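Stemby 浅色木面工作桌

首页 > 桌类 > 工作桌 > Stemby

型号:Stemby 单人款 / 双人款
品牌:Lumby
状态:在售,桌面与桌架可分开订购

产品简介

Stemby 是 Lumby 的一款浅色木面工作桌,桌面为实木拼板,桌架为钢制,四脚可调。适合放在书房、手工间、教室和小型工作室,也有不少客户买去当餐桌用。桌子本身没有抽屉,没有走线槽,桌面上也不开孔。需要抽屉的客户可以另配 Fullis 吊抽,安装方法见本页后半部分。

Stemby 分单人款和双人款。两款桌面的木料、厚度和表面处理完全相同,区别只在长度和桌架横梁。双人款中间多一根加强横梁,坐在正中位置时膝盖上方的空间会比两侧略小,长时间坐中间的人请优先考虑单人款,或者把两张单人款并排摆放。并排时可以用随附的连接片从底部固定,桌面之间的接缝不会完全消失,手摸得出来。

桌面木料

桌面选用浅色硬木,拼板后统一砂光,再做表面处理。天然木料每一块的颜色和纹理都不一样,我们按颜色深浅做大致分拣,不按纹理分拣。同一批次里,有的桌面纹理比较直,有的会弯,有的在某一段会突然折一下。这类弯折来自木材生长时的走向,不影响平整度和强度,也不作为退换货的理由。

颜色方面,浅色木面在不同光线下差别比较大。白天靠窗时偏奶白,晚上在暖光灯下会偏粉或偏黄。顶灯直接照在桌面中间时,反光的那一块纹理会显得淡,换个角度看又会清楚起来。对颜色要求严格的客户,建议先申请木样,放在自己家里早晚各看一次再下单。木样为小块,只能代表色调,不能代表整张桌面的纹理。

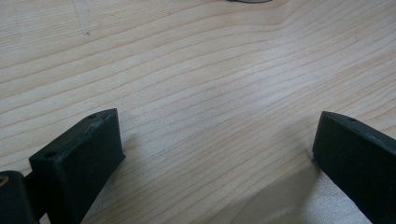 收到桌子的时候我担心纹理太花,写字会晃眼,用了一个冬天之后觉得还好,纸一铺上去就看不到了,顾客“半杯豆浆”在留言里写道。反而是颜色比我在店里看的那张浅一点,跟我家的地板放在一起显得更白。建议大家一定要申请木样,我当时嫌麻烦没要。另外想问一下,铅笔印蹭到桌面上用什么擦比较好,橡皮可以吗?

客服回复:可以用白色软橡皮轻擦,顺着木纹方向,不要来回打圈。擦完用微湿的布带走碎屑,再用干布擦一遍。不要使用砂质橡皮和三聚氰胺海绵(俗称魔术擦),这两种都会把表面处理层磨掉,磨过的地方会发乌。

表面处理

Stemby 提供两种表面处理,下单时必须选择其中一种,发货后不能更换。

1. 硬质蜡油(Nakpan 油)
手感接近原木,光泽低,局部磨损后可以自己修补。缺点是怕长时间积水,热杯子直接放上去可能留下白圈。需要定期补油,新桌子第一年建议补两次,之后看使用情况。

2. 水性清漆
光泽略高,灯下会有反光,日常清洁比较省事,水渍和油渍不容易渗进去。缺点是划伤之后很难局部处理,深的划痕需要整面砂光重做。

写字、画图、做手工的客户多数选蜡油,当餐桌用的多数选清漆。两种处理的价格相同。

关于划痕和压痕

浅色木面上的细划痕和铅笔印比深色木面显眼,这一点请在购买前考虑清楚。硬物拖动、钥匙、陶瓷杯底、没有垫子的金属盘盖,都可能在桌面上留下痕迹。

蜡油款的浅划痕,处理步骤如下:
先用干布擦净桌面,看清楚是划痕还是附着在表面的笔印。笔印按上面的办法擦。如果确实是划痕,用240目砂纸包在小木块上,顺木纹轻砂几下,再换320目砂到摸起来顺手为止。擦净粉尘,用棉布蘸少量 Nakpan 油抹开,等十五分钟后把多余的油擦掉,静置过夜。修补过的地方颜色会稍深,过一段时间会和周围接近。

蜡油款的小压痕,可以在上面盖一块湿棉布,用熨斗中温隔布烫几秒,让木纤维吸水回胀,完全干透后再轻砂、补油。清漆款不要用这个方法,漆面会起白。

擦过油的棉布请摊开晾干,或者浸水后再丢弃,不要揉成一团放在垃圾桶里,有自燃风险。

日常清洁

平时用拧干的软布擦就可以。有油污时,水里加一两滴中性洗洁精,擦完再用清水布过一遍,最后擦干。酒精、含氯漂白剂和厨房重油污喷剂不要用在桌面上。

不要把湿毛巾、湿砧板长时间放在桌上。花盆下面请放不透水的托盘,托盘底部要有脚垫,让空气能流通。

桌子不建议紧贴暖气片或空调出风口摆放。实木拼板会随湿度变化略微胀缩,冬季供暖期间,桌面宽度方向可能缩小一点,属于正常情况。桌面与桌架之间使用的是长圆孔连接件,已经预留了活动量,请不要自行把螺丝换成固定死的角码,否则桌面有开裂的可能。

桌架

桌架为钢制,粉末喷涂,有黑色和灰白色。四个脚底带可调脚钉,调节范围11毫米,用来适应不平的地面。木地板上使用时,请把随附的毛毡垫贴在脚钉底部。瓷砖地面用橡胶垫,需要另外购买。

桌架送到时是拆开的,包装内有内六角扳手一把。安装需要2个人,先把桌面反扣在毯子或纸箱上,再装桌架,最后两个人一起翻正。请不要一个人拖着桌边翻,桌边容易磕伤,桌脚受侧向力也可能变形。

螺丝先全部带上,不要拧紧,等桌子翻正、四脚着地之后再逐个拧紧。使用一个月后请再检查一遍。

承重:均匀分布时50公斤。请不要坐在或站在桌面上。需要装台虎钳的客户,请选择双人款,并把台虎钳装在桌脚正上方的位置,夹口处垫木片。

可选配件

Fullis 吊抽:浅抽屉,装在桌面底下,左右都可以。附带的自攻螺丝长度已按桌面厚度配好,请不要换用更长的螺丝,会穿透桌面。清漆款和蜡油款通用。

Fullis 桌垫:羊毛毡,深灰色,铺在写字的位置。长期铺桌垫会使垫子底下和周围的木色产生差别,建议隔一段时间挪开或换个位置。

Nakpan 油小罐装:用于日常补油和修补划痕。开罐后请盖紧,存放在阴凉处。表面结皮后把皮挑掉,剩下的还能用,变稠拉丝就不要再用了。

桌面单独订购

已有桌架的客户可以只买桌面。桌面四边做小圆角,边缘倒角半径为3毫米,底面同样做了封闭处理,两面吸湿一致,避免翘曲。底面不预钻孔。自己钻孔时,请在钻头上贴胶带标出深度。

桌面可以按尺寸裁短,裁口由我们重新砂光和上油,不另收表面处理费。裁短后的桌面属于定制品,没有质量问题不接受退货。加宽和加厚目前不做。

常见问题

桌面会发黄吗?
会。浅色木料见光之后颜色会慢慢变暖,头几个月变化最明显,之后趋于稳定。桌上长期放着不动的东西,拿开后底下会有浅色印子,继续见光会慢慢变淡。

能不能漂成更白的颜色?
目前没有这个选项。Nakpan 有一款带白色颜料的油,涂在 Stemby 上可以压住一部分黄调,但会让纹理变淡,补涂时也容易出现深浅不匀。想试的客户请先在桌面底部找一小块地方做试涂。

可以放在阳台吗?
封闭阳台可以,需要有窗帘遮挡直射阳光。露天不行。

可以直接用刀在上面裁东西吗?
不建议,请垫切割垫。切割垫用完收起来,不要一直压在桌面上。

小孩用的话选哪种表面?
画画、用水彩和胶水比较多的,选清漆款更容易打理。

配送与验收

桌面和桌架分两件包装,可能不在同一天送到。收货时请先看纸箱四角,有明显压瘪或破洞的,请当着送货员的面开箱检查桌面四角和边缘。如有损伤,请拍照后联系客服,不要先安装。已经安装的桌架不影响桌面更换,但请保留桌面的护角,寄回时需要用到。

新桌面拆开后有轻微的油味或漆味,通风几天会散去。蜡油款出厂时表面已干,完全固化还需要一段时间,头两周请尽量避免沾水,也不要铺桌布。

9月起,蜡油款的包装由塑料膜改为纸包装,外箱尺寸不变。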